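Getting Clean Demonstrations out of Handheld Grippers: a Walkthrough

If you have ever tried to teach a two-armed robot by dragging its arms around, or by steering it with a pair of leader arms, you know how slow it gets. Handheld grippers are so much more fun! You put one in each hand, wear the camera, do the task the way you would on any other day, and a policy learns from the recording. The robot can stay switched off in the next room the whole time.

I have been recording this way since May for a project we call Stevier, and the task I keep coming back to is crumpled paper: pick up a wadded sheet, open it, flatten it. It sounds silly until you try it. Paper never lands in the same shape twice, both hands have to cooperate, and a policy that only memorized a path falls apart on the first try. I love it as a test.

What you need

Two handheld grippers with a square marker at the base of each one
A head camera, plus a harness for the battery and recorder
A plain table you can stand up to and reach across
A stack of ordinary printer paper
Something to wipe the table with

Step 1: Set up the table

Use a light, plain top if you have one. Glare is the thing to watch. Walk around the table with the preview open and look for spots where a marker washes out, then turn off whichever ceiling light is causing it. I lost a whole Friday to one fluorescent tube before I learned to check this first.

Run your power cables before you start recording and decide where your feet will go. You'll be looking at your hands for a long stretch, and you won't see a cord coming.

Step 2: Fit the harness and aim the camera

Put the harness on over a fitted shirt and snug both shoulder straps until nothing swings when you lean. Then tilt the camera down. Most people aim it too high, the way they'd aim a camera for a hike. You want both grippers in view with your elbows bent, and the work area just past the fingertips.

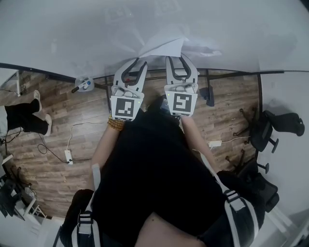
Hold that pose for a few seconds at the start of every session. Both markers should be readable to the tracker, flat enough toward the camera that the pattern isn't squashed, with the fingers open. Urnura, the little script we use for tracking, takes its starting pose from those first frames, and a sloppy start gives you an offset that follows you through every clip.

Now open and close each gripper fully, left first, then right. This gives the script the full range of finger travel. Do it slowly. If you rush, the widest opening gets smeared between frames and all your grasp widths come out a bit small.

Step 3: Record short episodes

One sheet, one episode. Crumple a fresh piece, drop it on the table, bring the grippers back to the starting pose, and go. Mine are usually cut at 200 frames or a little over. Long episodes are tempting (you get into a rhythm!) but they are miserable to sort later.

A few habits that made my data much better:

Move at the speed the robot can move. Your wrists are faster than its wrists.
Keep your palms from rolling so far that a marker turns away from the camera.
If you drop the paper, pick it up and carry on. Recoveries are gold.
Change where you stand now and then, and change how tightly you crumple.

That last one matters more than I expected. My first batch was all loose crumples dropped in the middle of the table, and the policy was helpless with anything near the edge.

Step 4: Throw some away

Run the tracker over everything and look at the gaps. I drop any episode where either marker is lost for more than a handful of frames in a row. Shorter gaps can be filled in by smoothing. From my last collection of 3158 episodes I kept almost 3000, and the ones I cut were nearly all the same mistake: hands crossed, one gripper hiding the other's marker.

Watch a random batch by eye too. I do 38 per session, at double speed, with coffee. The tracker will happily pass an episode where you got distracted and stood there doing nothing.

Step 5: Train, then go back to the table

Start small. Train on the first day's episodes, put the policy on the arms, and write down how it fails. Ours kept grabbing the middle of the wad and lifting it straight up, like a tennis ball. The fix was a session of nothing but edge grasps, where I found a loose corner with one gripper before the other one moved. After retraining it went looking for corners, and I may have yelled a little.

The cleaned episodes and the Urnura settings go into the same folder, named by session. Do keep the settings with the data. I didn't for the first two weeks, and I'm still re-running those clips.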